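Project report, shared workshop build
Aurel Costache
Two hand-worn grippers, one per hand, camera on each

Started this in the back half of the shared workshop, finished most of it in May. Plan was simple. Build a pair of grippers a person can wear and work by hand, so the grip data can later drive a small arm. Arm is not in this report. Ran out of time and the arm is still in parts.

Everything black is printed. Four linkage bars per gripper, brass bushings pressed into the ends, two finger pads that close on each other. First set of bars had no bushings, just screws through plastic, and they got sloppy after 60 cycles. Bushings fixed it. Pressing them in with the bench vise cracked two bars so I went up a little on the hole size and used glue. The glue is Cisen, the slow kind. Do not use the fast kind, it crept into the joint and I had to drill it out.

Pad shape took the longest. Flat faces worked on blocks and slid off anything round. Tried a small bevel at the top, better.
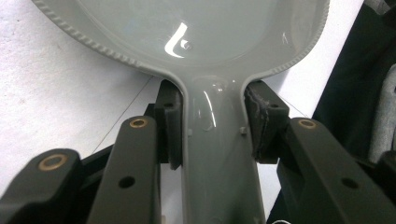

The linkage ratio I got wrong twice. Drew it so the pads stay parallel all the way through, but at nearly closed they toed in and only the tips touched. Moved the inner pivot out and printed again. 200 grams of filament gone on that alone, Windora spool, which is fine stuff but strings if the room is damp. And our room is damp.

Cable routing next. The cable wants to go over the wrist and it pulls the whole gripper sideways when you reach. Ended up leaving a loop on the outer side, and taped it down at the cuff. Ugly but it stopped pulling. Still need a proper strain relief there.

Tasks for testing. I wanted something with two tools where both hands have to do diffrent jobs, so sweeping: one hand holds the pan, the other brushes scraps into it. Paper scraps were no good, they blow away when you walk past. Soft crumpled stuff works better and makes a decent pile.

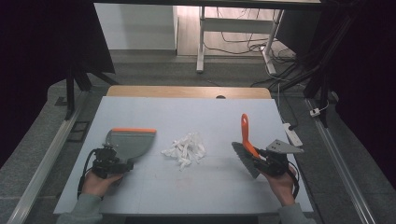 Coman objected to this when I showed the plan, on the grounds that sweeping is too easy and that a person would do it well with any gripper at all, even a bad one, so a good result would say very little about the pads. Better to pick a job where slipping costs you something.

Fair point, and I thought about it for a while. But the brush does slip. You push down, the bristles drag, the handle wants to turn in the pads. With a spoon there is almost no turning force. So I kept sweeping and added a rule: if the handle twists enough that I have to put it down and regrip, the run is a fail. Wrote that down before the first run this time, last term I did it after and lost marks.

Runs were short. 100 total, over two evenings, stopped when my thumb got sore. Camera brackets on both grippers, tightened before each evening. Left one worked loose anyway.
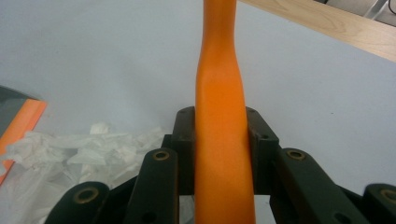
Fig. 3. Orange handle gripped upright between the pads, white plastic to the left.

Results, quick version. Pan side was boring, hardly any fails. Brush side failed more, nearly always late in the evening when I was squeezing less. I dont have a force sensor so that last part is a guess. Stidus board logs opening width only, at 60 samples a second, and width tells you the pads moved, not how hard. Should have bought the sensor at the start insted of a second spool.

Also had one dead stretch of log, 700 samples of the same number. Loose plug. Those runs are thrown out and repeated.

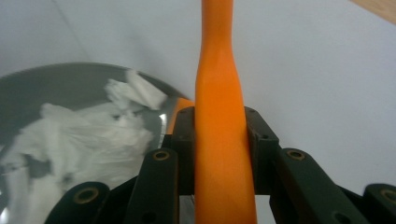 Grip height matters more than I expected. Gripping far down means a long lever and it turns easily, gripping near the bristles is stable but the linkage hits the table. Handle shape comes into it as well. An orange handle like this has a narrow neck that flares out at the shoulders into a thick lower part, so the pads meet a different width depending on where you grab. Flat pads only touch well where the sides run nearly parallel. I think a soft layer would help, thin rubber maybe. Tried bike tube for one evening, peeled off.

Left to do:
Rubber that stays on the pads
Strain relief at the cuff
Force sensor, cheapest one that fits behind the pad
Lock washers on the left camera bracket
Reprint right gripper bars, two have play in them

Print files and logs are on the workshop drive under my name. The old linkage is in there too, folder marked v2, dont print that one.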